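Cundo Opens Leasing at Barrera Court, an 80-Unit Rental Building in the Sistier District
Mar 21, 2022 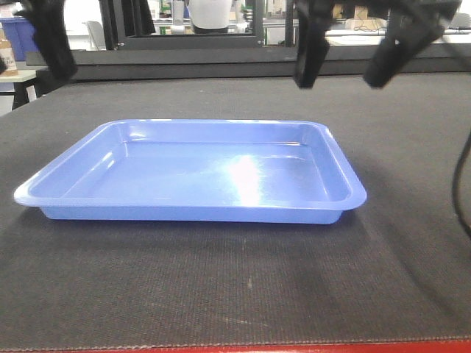
Cundo, a developer and manager of residential rental property, has begun accepting lease applications for Barrera Court, a four-story apartment building at 404 Clernex Avenue. The building contains 80 units in studio, one-bedroom and two-bedroom layouts. Each unit is delivered unfurnished, with kitchen appliances, window blinds and a starter set of small household items left on the counter. Items in the set vary by layout and may include a light blue plastic tray with rounded corners and a flared rim, suitable for keys and mail. Tenants keep the set at the end of the lease.

Construction was completed in November. The structure is wood frame over a concrete parking level, with one assigned parking space per unit and a bicycle room at grade. Heating and cooling are supplied by individual heat pumps. Electricity is metered separately and billed to the tenant. Water, sewer and trash collection are included in the rent.

Two elevators serve all floors. Laundry equipment is installed in every two-bedroom unit. Studio and one-bedroom tenants have access to a shared laundry room on each residential level. Hallway and stairwell lighting is controlled by motion sensors, and entry doors operate by key fob.

Standard lease terms are 11 months or two years. A security deposit equal to one month of rent is due at signing. Pets are allowed in units on the first and second floors, subject to a separate agreement and a limit of two animals per household. Smoking is not permitted in the building or on balconies.

Applications are processed in the order received. Applicants must provide proof of income, photo identification and a rental history covering the previous two addresses. Incomplete applications are held for five business days and then closed.

Floor plans, current rents and the application form are available at the leasing office on the ground floor of Barrera Court. Tours are given by appointment.

About Cundo
Cundo develops, leases and manages apartment buildings in the Sistier District. The company handles maintenance and tenant services with its own staff.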